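October, a bit after eleven at night

The count stands at 139. Amirul says we need 3000 before Plarnell will learn anything worth having, and when I asked him where 3000 came from he said it was what people generally use. Which people, and for what, he couldn't tell me. I wrote it in the notebook anyway, with a question mark, and he saw the question mark and went to make tea.

I want to get down what a session is like while I still remember, as I suspect the write-up will make it sound cleaner. You hold the leader arm and move it, and the white arm on the table does what you do, a hair late. You bring it down to a bottle, close, lift, carry it over, lower it into the tray, open, back off. Then you press the key to keep the take or the other key to throw it out. Then you put the bottle back somewhere slightly different and start again. A take is short. The putting back is what eats the evening. By the third hour I was resetting the table with my left hand while my right was still on the handle, and that is how three takes ended up with my sleeve in them.

Amirul wanted to keep the sleeve ones. His view is that variety helps. My view is that we'd be teaching it that a gray cuff arrives shortly after success. We argued about it longer than it would have taken to record three more. In the end they went.

The real disagreement is about what a mistake is. If I come in too far to one side, nudge the bottle, correct and then get it, Amirul marks that as a good take. The bottle got to the tray, so good. But Liis Avotiņš, who did a summer of this sort of thing at Skomwood and is the only one of us with any hours in it, wrote back to me this afternoon that it depends on whether you want the recovery or not, and that if you want recoveries you should record them on purpose and label them. If you don't, you should be strict. What you should not do, she says, is be strict before supper and generous after it. I read that out loud. I looked at the log afterward, and it is just what we did. Before supper I rejected nearly a third of mine. After supper I rejected two.

So what is the 139? Some of it is me being careful and some of it is me being tired, and the file doesn't know which is which. I could go back through the video and sort them. I said I would. We'll see.

I also don't believe in the score. We ran the first trained version last week on the early takes and Amirul was very happy, it went to the bottle and closed on it again and again. I moved the bottle a hand's width further from the tray and it went to where the bottle used to be and closed on air, very confidently. He says more data will fix that. Maybe so. It might also be that we have built an expensive way to play back my wrist. The only honest test I can think of is to have somebody who has never recorded a take set the table, with no hints, and write down what happens before anybody discusses it. I've asked Liis if she would. No answer to that part.

Clandasum, meanwhile, put out a post about their sorting data: 1283 takes, one object type, and a number for success that I won't copy here because they don't say how many tries it was out of, or who was placing the objects. Amirul sent it to me with three exclamation marks. I sent it back with the paragraph missing the tries underlined. I know I'm tiresome about this. But if we put out something like that in the spring I'd like to be able to answer the first question anyone asks.

The other thing is the bottles. We have been using what was in the recycling, and what was in the recycling is mostly the same drink. Red label, red cap, over and over. I'd bet good money the thing is learning red. Vidmar, the camera software, shows a nice bright patch wherever a label is, and I keep looking at it and thinking, well, I'd go for that too. Tomorrow I want to peel the labels off a few, and get a water bottle or something green, and do a block of those. Amirul thinks it will slow us down. It will.

Second half of the evening I had two out at a time, one lying down and one going in the tray. The idea was to give it something to ignore. I'm not sure it is learning to ignore anything. It may simply be learning that the one to pick up is the one I happened to pick up. 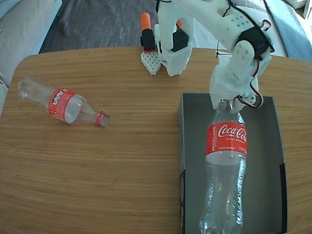
Tonight's setup. Big one upright in the tray with the gripper on its neck, the other lying out on the left side of the table.

I printed that one and stuck it in here because of the neck. Every grip I can remember from tonight was on the neck or the cap. It's the easy place and my hand goes there without asking me. If someone gave this arm a bottle lying flat and wanted it held by the middle, I have nothing in the file that would help it, and I don't think another two thousand neck grips would either. Need to write out a list of grips before we touch it again, and make Amirul agree to it in writing – even if it's on the back of an envelope.

He has gone to bed. My wrist hurts on the thumb side. I've changed the question mark after 3000 to two question marks.

Things for the morning: copy the takes to the second drive, charge the headlamp, ask Liis again, buy water.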